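Kitchen Corner at Prendby: Gallery

The checkered cloth was the first thing to go down once the round table was in place. It belongs to Şengül Keskin, who has had it since her first apartment on Ganley Street, and it is the one item in the kitchen that was never up for discussion.

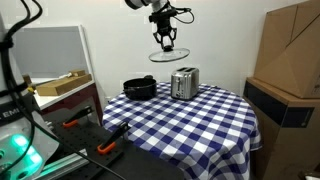 We moved into the ground floor at Prendby in May and left the kitchen for last. The rest of the place had to be usable first: the hallway, the two work rooms and the bathroom with the bad door. For several weeks people ate lunch standing up or went across the road to Ertürk for soup. The notes on this page go with the round table and what is around it. They were written by Howard Mottram, with corrections from Defne Toprak.

The table
Round, and the only one we looked at that left enough space to walk past. Berkay Soylu found it secondhand in Bilholm and brought it over in his sister's van. The legs come off with a wrench, and one of them is on its second bolt.

The cloth
Blue and white squares. It hangs down well past the edge of the table, so pull your chair out slowly or you will take it with you. Şengül washes it on cold and hangs it over the stair rail to dry. Please do not put it in the dryer.

The pot
Black, with a dark nonstick inside and a short side handle. Use a wooden or plastic spoon. The old pot was scraped down to the metal in one winter and had to be thrown out. This one does rice, lentils and pasta for six, or soup for eight if you don't mind it close to the top.

The lid
Clear glass with a silver rim and a small dark knob in the center. Defne wanted glass so that people would stop lifting the lid to check on the rice. If the knob works loose, tighten the screw from the underside.

The toaster
Brushed stainless steel, two slots, with the lever and buttons on the front. Bagels need to be cut thin. Empty the crumbs when you use it a lot, and unplug it before you do. Eylül Coşkun paid 23 dollars for it and has the receipt.

The wall
Plain white. We talked about tile and decided against it for now. The paint is the washable kind, and a damp cloth takes most things off. There is a white outlet low down behind the table. Don't run the toaster and the kettle from the same extension cord.

The shelves
White, to the left of the table. They were in the front room before and fit here better. Most of what goes on them is still to be decided. Berkay would like the bottom shelf for flour and sugar, and Howard would like it for the recycling.

The boxes
Some of the move is still in cardboard. Anything with kitchen things in it should be opened in the kitchen and flattened when it is empty. Flat boxes go out by the back gate with the paper.

Still to do
A hook for the dish towels, a better light over the sink, and 3 more chairs to match the ones we have. We have 80 dollars left for all of it. If you have chairs you no longer need, leave a note for Defne at the front desk.

Page last changed December 10, 2022.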